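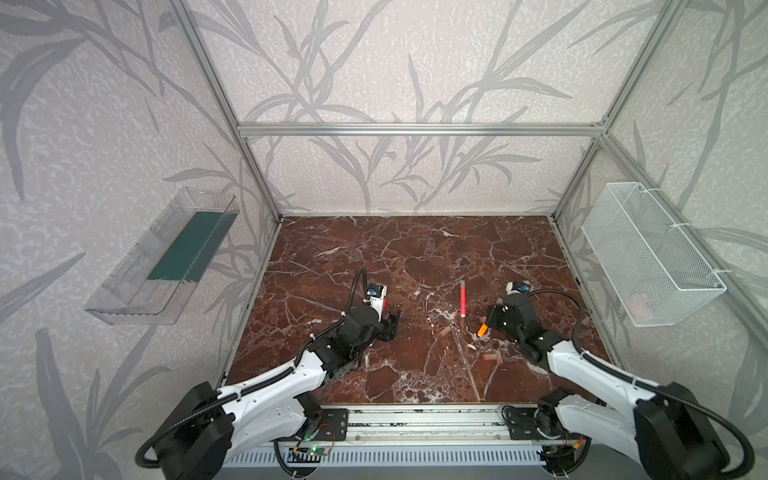

Week 7 — Vindlow: a dead port and what's left of it

Reading for this week: course pack ch. 4, plus the Pukton survey report (summary only, skip the appendices unless you're writing on pottery).

Where we are
Last week: why towns get founded on bad harbors. This week: why they get left. Vindlow is our main case. Pukton comes back in for comparison, same coast, same trade, still lived in.

Basics
— fishing hamlet first, market town later, salt and dried fish
— town wall on the land side only. Sea side open. Keep this in mind for the defense debate
— at its height 60 houses inside the wall, more outside, number outside is disputed
— one well inside the wall. One. The rest of the water came in by cart from Powell

The wall
Two building phases. Lower courses are beach stone set in mud mortar, upper courses are cut block, reused from somewhere. Older reports say it was all put up at once in a panic after a raid. Weak argument. The mortar differs and theres a soil layer between the phases, so some time went by. How much time, we can't say from the soil alone.

For the essay: don't write "the wall proves there was a threat." Walls also collect tolls. Look at where the gates are, then look at where the road from Powell comes in.

The houses
Courtyard plan, rooms on three sides, blank wall to the street. Doorways offset so you can't see in. Floors packed earth, replastered over and over — at house 15 the floor layers give the best sequence on the site. Small finds mostly from the courtyards, fish bone, net weights, broken cooking pots. Very few coins.

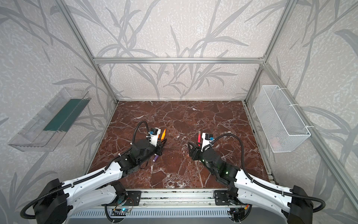 Why few coins? Two readings.
(a) people took their money with them when they left, slow and orderly departure
(b) trade ran on credit and barter, coins were never common
Pukton has few coins too and Pukton was never abandoned. Points to (b). Doesn't rule out (a).

Abandonment
Harbor silting is the usual answer. The cores show the channel getting shallower over 100 years, so no single bad winter. Other factors: the salt tax, the new road to Vosmont which bypassed the town, the well going brackish. Expect to be asked to weigh these on the final. Dont just list them.

Conservation today
Big problem is salt. It gets into the soft block, crystallizes, the face falls off. Early repairs used cement, which made it worse, traps the moisture. Current practice is lime mortar and reburial of the weaker trenches. Visitors hate reburial, nothing to look at. We'll come back to this in the heritage managment unit.

Terms to know: phase, course, sequence, reburial, sacrificial render

For section: bring the site plan, marked up. Mark the gates, the well, and where you would put a visitor path if you had to have one. Be ready to say what your path damages.

Short response due in July with the others, one page, same format as the Pukton one.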